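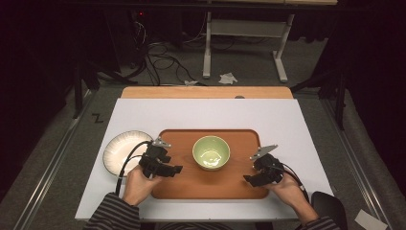
Section 3: Getting Your Skuvora Countertop Dishwasher Ready for Its First Wash

By Saimi Lahtinen
20 February 2024
Print | E-mail this page
672 shares | 14 comments

If you've made it through Section 2, your Skuvora is out of its box, the foam blocks are in the recycling, and you've found the bag of small parts that was tucked inside the cutlery basket. (If you haven't found the bag, look again under the lower rack. It slides down there in shipping more often than we'd like.) This section takes you from there to your first real load of dishes. Set aside an hour or so, most of which is the machine running while you do something else.

You'll need a bath towel, a pitcher, a flashlight, and your small parts bag. If you are connecting to the faucet you'll also want the adapter, part 1358, which comes in its own little envelope.

3.1 Choosing a spot

1. Pick a stretch of counter that is level from front to back and side to side. A marble or a round pea set on the counter makes a perfectly good level if you don't own one.

2. Check the cupboards overhead. Warm air comes out when the door is opened at the end of a cycle, and cupboards with a glued veneer will suffer for it over the years. Pull the machine forward so the door clears the edge of the cupboard above.

3. Make sure the drain hose can reach the sink without stretching. It should run along the counter and then down, with no loop standing higher than the top of the machine.

4. Lay the towel down, lift the machine onto it, and slide it into place on the towel. Then tip the front up gently and pull the towel out. It's much easier with a second person, and your countertop will thank you.

5. Open the door all the way. It comes down flat in front of the machine, so whatever you keep there, the fruit bowl or the toaster, is going to need a new home.

CAUTION: Do not set the machine on a stovetop, even one you never use.

3.2 Water in

There are two ways to fill a Skuvora, and you can go back and forth between them as often as you please.

Filling by hand

1. Lift the round cap on top of the machine and put it somewhere you'll remember.

2. Pour cold water in slowly from the pitcher. The blue light on the front begins to blink when the tank is getting close.

3. Stop when the light turns solid and you hear the chime. A bit of water may trickle back out through the overflow if you go past this point, and a dishcloth will take care of it.

4. Put the cap back on.

Filling from the faucet

1. Unscrew the little screen at the tip of your faucet. If it's stuck, wrap a rubber band around it for grip before you reach for the pliers.

2. Drop the flat black washer into the adapter, then screw the adapter on by hand. Snug is plenty.

3. Push the gray inlet hose onto the adapter until it clicks, and give it a tug.

4. Turn on the cold water halfway and watch the joint for a full minute. A drip means the washer is sitting crooked. Turn off the water, take the adapter off, reseat the washer, and try again.

NOTE: Pull-down sprayer faucets won't take the adapter, and we don't recommend forcing it. Joni Eskola on our help desk has a pull-down at home and has filled by hand for years quite happily.

CAUTION: Turn the faucet off when the wash is done. The hose is not meant to stay under pressure overnight.

3.3 Salt and rinse aid

If your water is soft you can skip the salt, though the warning light will stay on until you switch it off in the menu (press and hold Dry, then tap Start). For everyone else:

1. Take out the lower rack and unscrew the cap in the floor of the machine.

2. Fill the well with water. You only do this the first time.

3. Add dishwasher salt through the funnel, 300 grams to begin with. Water will come up and spill over as the salt goes in, and it's supposed to.

4. Wipe away any grains from around the opening and screw the cap down tight.

5. Open the rinse aid door, fill to the line, and close it until it snaps.

Please don't use table salt. It has additives in it that clog the softener, and that is the one repair we can't talk you through by phone.

3.4 The empty run

1. Put the lower rack back, spin the spray arm with a finger to be sure it moves freely, and close the door.

2. Select Quick and press Start, with no dishes and no detergent.

3. Listen. You'll hear a hum, a pause that seems a little too long, and then the sound of water. The pause is normal.

4. When the machine beeps, open the door a crack and give it ten minutes before you reach in.

A faint rubbery smell on the first run or two is nothing to worry about. A puddle under the machine is another matter, and you'll want to turn to Section 7.

3.5 Your first load

Now for the nice part! Start with an ordinary day's dishes, whatever you and yours happened to eat from.

- Plates stand in the back row, all facing the center.
- Bowls go in front of them, tilted so the water runs off. Deep ones do best at the corners, where they won't shade the plates.
- Cups and glasses hang upside down on the fold-out shelf.
- Forks and spoons go handle down, and sharp knives go handle up.

Leave out anything wooden, along with cast iron, and any hand-painted pieces you'd be sorry to lose. Wooden trays and boards are happier with a quick wipe using a damp, soapy cloth, then stood on edge to dry. Glazed stoneware and porcelain are usually fine, but do look for a mark on the underside before you trust it to the machine.

Scrape, but don't rinse. Half a tablet, or a level spoonful of powder, is enough for a load this size. Close the detergent door, choose Normal, and press Start.

NOTE: If the display shows E2 in the first few minutes, the tank isn't full. Top it up through the cap on top and press Start again. You won't need to begin the cycle over.

When the wash is finished, unload the lower part first so that drips from the cups don't land on your dry plates, and leave the door ajar until the inside has aired out. Cleaning the filter is covered in Section 4, and you can leave it alone for the first week.

Print | E-mail this page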